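Search this book
Enter keyword or chapter number
Print this page | E-mail this page
Shares 0 | Comments 2

Chapter 6
Small Venues and the Touring Circuit

6.1 Capacity and the booking decision

A touring musician rarely plays rooms of one size. A solo performer may appear before 80 people on a Thursday and 1,000 two nights later, on the same tour and with the same set of songs. The chapter deals with how such tours are put together, who carries the financial risk, and how the fee is worked out.

Capacity is the figure on which the rest of the booking depends. It is fixed by the venue's licence and differs between seated and standing layouts. The Cluvov, used as a worked case in section 6.4, holds 80 seated and 100 standing. The hall at Nasovdale holds 1,000 in either layout, as its balcony seats cannot be removed.
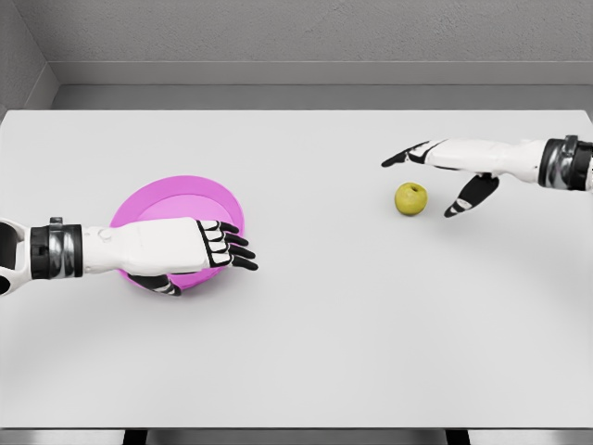
What does a promoter pay for when booking an act?

The promoter pays for a performance of an agreed length on an agreed date. Travel, lodging and the hire of extra sound equipment are separate items, and each must be named in the contract if the promoter is to meet it.

6.2 Forms of payment

Three forms of payment are in common use. Under a flat guarantee, the act receives a fixed sum whatever the ticket sales. Under a door split, the takings are divided by percentage after stated costs have been removed. The third form, the guarantee against a percentage, pays whichever of the two amounts is greater.

Suppose that the Söderlund agency offers a songwriter to the Zernholm theatre for a guarantee of £2,000 against 80 per cent of net takings. If net takings are £2,400, the percentage comes to £1,920 and the guarantee is paid. The percentage overtakes the guarantee once net takings pass £2,500.

Costs removed before the split should be listed in full. Disputes most often concern advertising, door staff and the fee for a support act. Merchandise is normally outside the calculation, although larger halls may charge a commission on it. Rates of commission are treated in Chapter 9.

Print this page | E-mail this page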